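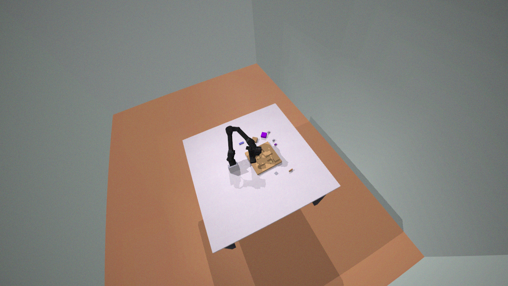 Teaching the arm by remote: bench tips, 12/01/2022

Drive slowly. The arm copies your dithering as faithfully as your skill, and 18 clean demos beat 58 in which you hunt for the slot.

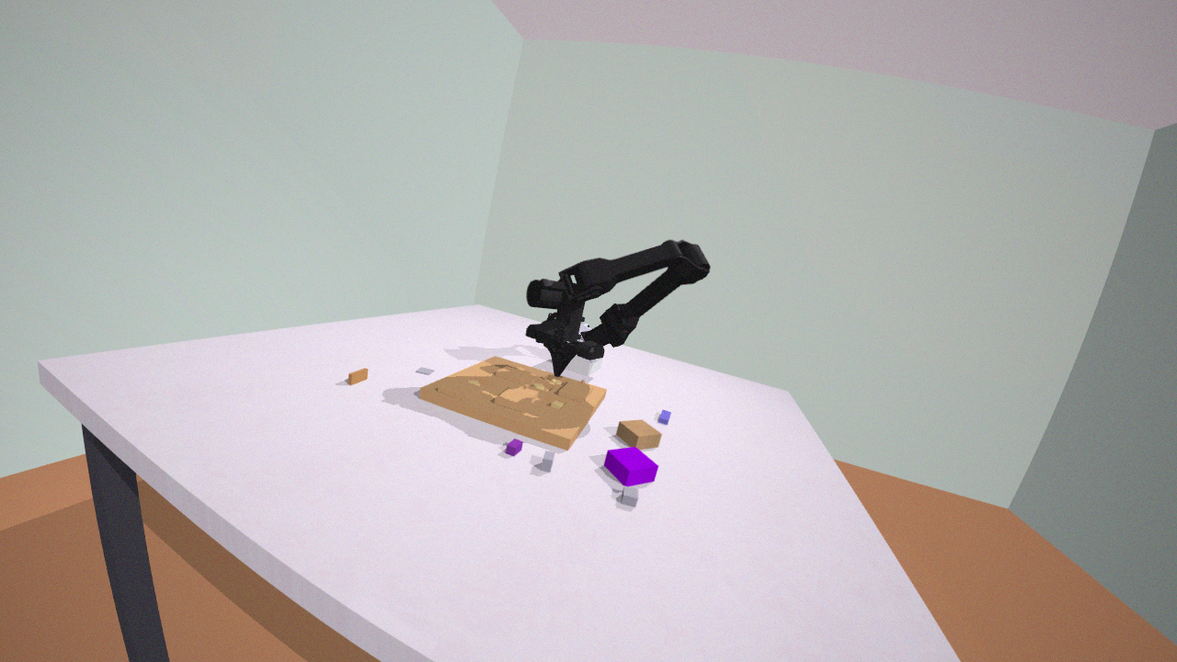
Stop above the piece before you go down — a full stop, thumbs off. Throw out any run you wouldn't show your mother. 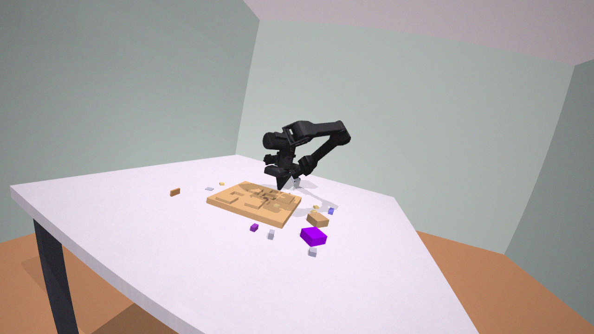
Move the loose pieces between runs, or you'll train a very expensive habit. Change the camera angle too if you can. Small stuff like the yellow blocks gets lost beside a big tan one, so check every view before you hit record.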